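Chapter 8
The Skin That Mends Itself

Before you read on, look at the back of your own hand. If you are like most people, there is a scar on it somewhere. Maybe a cat did it, or a kitchen knife, or the edge of a tin lid when you were six. I have one across my left knuckle from a garden gate in Davville, where I grew up, and I can still remember how amazed I was when the scab finally came off and there was new skin underneath, bright pink and shiny as a candy wrapper. Who had made it? Nobody had told it to grow!

That amazement is a very good place to start this chapter. In Chapter 7 we met skin as a barrier, something that keeps water in and germs out. Now we get to see what happens when the barrier breaks. A cut sets off one of the busiest and best organized repair jobs in all of biology, and you have been carrying the crew around with you your whole life.

We will follow a single small cut from the first second to the faded white line that is left a year or more later. Along the way you will meet platelets (tiny cell pieces that plug leaks), white blood cells with enormous appetites, and the fibroblast, a quiet cell that I think deserves far more fans than it has.

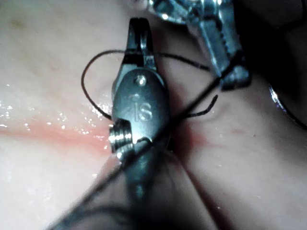 A cut begins with bleeding, and the body's first answer is to squeeze. The small blood vessels near the wound tighten within moments. Platelets stick to the torn edges, change shape from smooth little disks into spiky blobs, and grab on to one another. At the same time, proteins dissolved in the blood link up into long threads called fibrin. Under a microscope a fresh clot looks a lot like a tangled fishing net with red blood cells caught in it, and it is well worth finding a good picture of one in the library before your next class.

The clot does more than stop the leak. It is also a scaffold, and other cells will soon be crawling through it.

Next comes the part everybody complains about: the redness, the heat, the swelling, the soreness. This is inflammation. Blood vessels that were squeezed tight now open wide and turn leaky, so fluid and white blood cells can pour into the area. Neutrophils usually show up first and start swallowing bacteria. Macrophages follow, and their name means "big eaters," which they certainly are. They clear away germs, dead cells and bits of dirt, and then they send out chemical signals that tell the rest of the crew it is time to build.

Why the edges matter

Suppose two people each get a cut of the same depth. One is a thin, clean slice whose sides lie close together. The other is a wide scrape with a good deal of skin missing. Both will heal, but they have very different distances to cover. New surface cells creep in from the sides of a wound (and up from the hair follicles, if those are still there), so a narrow gap is a short trip and a wide one is a long haul.

Stitches, strips and medical glues all work on this same idea. They hold the edges together while the living tissue does the joining. People have known this for a very long time. Ancient Egyptian writings on medicine describe closing wounds, and healers in different parts of the world have used linen, silk, animal gut and even the jaws of large ants to do it. Today's stitching is taught on soft practice pads long before a student gets near a patient, and a learner soon finds out that pulling too tight is as bad as leaving things slack. A stitch that is too tight can cut off the blood supply to the very cells that need it most.

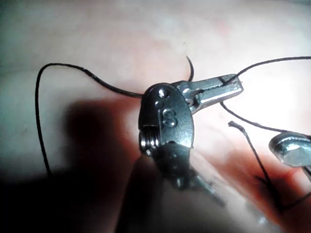 Building season

A few days in, the fibroblasts arrive, and this is where I get excited. These cells move into the clot and begin laying down collagen, the tough protein that gives skin its strength. New blood vessels sprout at the same time and push into the area like roots into damp soil. The mix of the two is called granulation tissue. It is bumpy, pink or red, and bleeds easily if you knock it, as anyone who picks at scabs can tell you.

Some of the fibroblasts then turn into myofibroblasts, which can contract a little, as muscle cells do. They tug on the tissue around them and draw the wound smaller from the inside. Up on the surface, the sheet of new skin cells keeps sliding in from both sides until the two fronts meet.

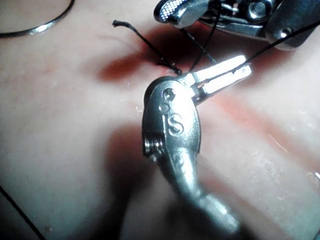 You might think the job is finished at that point, but the longest stage is still ahead. The first collagen goes down in a hurry, and it is a weaker type than the one that was there before. Over the following months it is broken down and replaced with stronger fibers, lined up along the directions in which the skin is pulled. At three weeks a healed cut may have only 20 percent of the strength of the skin beside it. It goes on gaining for months, though it never quite gets all the way back.

Try it: a scar diary

The next time you get a small scratch, keep a diary of it. Write a line a day about its color, how it feels, and whether it itches. Don't pick! Keep going after the scab has fallen off, even if you only write once a week. My own student diary from January of my first year of college has a drawing for every entry, most of them terrible, and I still use it when I teach this unit.

Words to know before Section 8.1

Fibrin: protein threads that hold a clot together.
Inflammation: the swelling, heat, redness and soreness that follow an injury.
Fibroblast: a cell that makes collagen.
Granulation tissue: new, bumpy tissue full of tiny blood vessels.
Remodeling: the slow replacement of early collagen with stronger fibers.

Anahera Tautahi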